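Equipment Planning Gallery: Produce Picking, Pudance Store

Ojārs Laur is putting together the June budget request for two-armed picking robots.

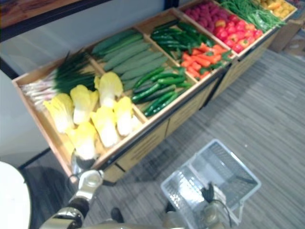 The request covers 7 units, with 97 hours of setup and staff training. Voltinen and Rundberg have both quoted. Palacios will quote once we settle the grippers — one set for all produce, or a second set for small items.

Produce stand: napa cabbage halves in the nearest compartment, then cucumbers, chili peppers and carrots. The clear basket is carried in the right hand.

Spare gripper fingers are budgeted separately, at 184 dollars a pair.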